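An afternoon at the Grivthorpe open day

I finally made it to the August open day at Grivthorpe, and I'm so glad I went! I got there just after two and headed straight for the Geerts hall, where the two-arm tables were running.

My favorite was the bean weighing. The target was 176 grams into a bowl on an ordinary kitchen scale, with a plastic scoop — the same job I do in my own kitchen without thinking. I stayed for five rounds (my feet hurt, I didn't care). Eylül Akyol, who was looking after the table, answered every question I had, including the silly ones about spilled beans. She told me they had logged 911 tries before the open day, and that the last few grams are still the hard part. I could have listened to her for another hour.

I also liked that you could stand close enough to hear the motors. It's a softer sound than I expected, more of a hum.
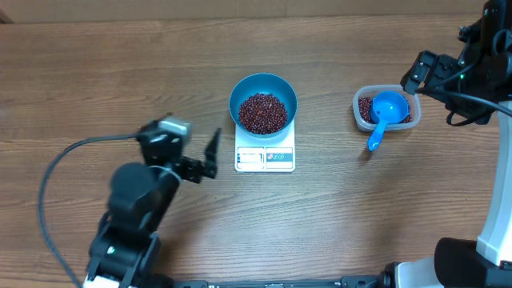
Getting there

Take the Mukel bus to the Eltum stop and walk up the hill. Parking fills up early, and the coffee stand only takes cash.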